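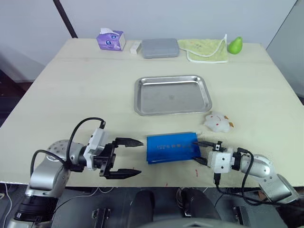
Danuta Sadowski asked in August whether the household word list could be issued with the regional spellings left as the contributors wrote them, and the present release does so.

Sesix Household Word List
Release notes and data card

Summary
The Sesix Household Word List records the everyday names that speakers of English give to ordinary things in the home: towels, trays, boxes, fruit, bedding and kitchen tools. It holds 2145 entries drawn from 1485 written returns. Each entry gives one word or phrase as used by one contributor.

Sources
Returns were gathered by post and by online form in Stitalell and Benmoussa. Contributors were asked what they called a thing at home, and what their grandparents had called it. Where both answers were given, they appear as separate entries with a shared reference.

Files
words.csv: the full list, one entry per line
places.csv: place codes and their full names
notes.txt: longer remarks supplied by contributors

Fields
word: the term as written
meaning: a short gloss in standard English
place: a code from places.csv
generation: own, parent or grandparent
ref: links entries from the same return

Known limits
Coverage of Benmoussa is thin, with 89 returns in all. Words for sewing and laundry are better covered than words for tools. Handwritten returns were typed once only and have not been checked a second time. Several glosses for "tray" and "salver" overlap and remain under review.

Terms of use
The list may be copied and altered for any purpose, provided that Sesix is named as the source. Names and addresses of contributors are not included and will not be supplied on request.

Changes
24/01/2021: regional spellings restored; duplicate entries from the Trollix import removed; place codes for Stitalell revised.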